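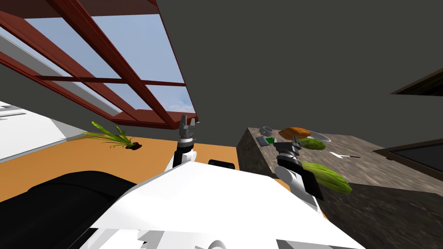 Talks > Lehtinen Open Evening > Speaker notes

Can the machine do the kitchen yet?
Notes for my talk, 1 June 2019

Start slowly. Say good evening, thank the hosts at Lehtinen, and ask who in the room has washed dishes today. Wait for the hands.

My short answer is: some chores, in some kitchens, with much patience. I work with the Plorix project, and we train in simulation before we touch a real sink. In simulation a broken plate costs nothing.

Explain why a kitchen is harder than a shop floor. At Takar the same part arrives in the same position all day. In a home there is a squash beside a cup, and a knife lies near both. The machine must choose one thing and leave the others in peace.

Say the numbers only once. In May we ran 100 attempts of one simple pick, and 93 were good. For clearing a full counter, the best run needed up to 14 minutes. My mother needs less. (Pause here.) 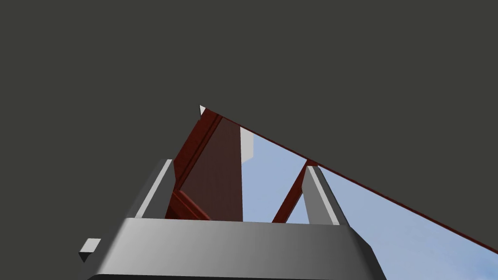 What the hand must know

The fingers can be open and in a good place, and still the job is not started. Bread is soft and has no flat side. A mug has a handle, and it may lie tilted, so one grip is not enough for both.
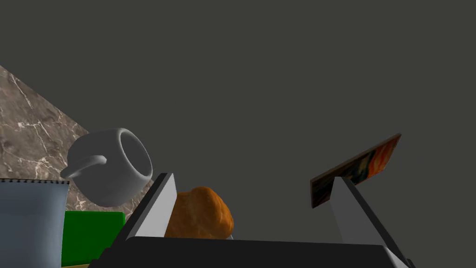 I would like the audience to think also about the things which are not food. People keep notebooks and small paintings near their bread. A cleaning machine has to know that these are not dirt. Our system still makes mistakes with this, and I will say it openly.

If somebody asks about price, I have no figure. If there is time, tell the story of the eight spoons. Then questions.

Related talks
- Folding towels with two arms
- Skumeo: first year in the workshop
- Who empties the dishwasher?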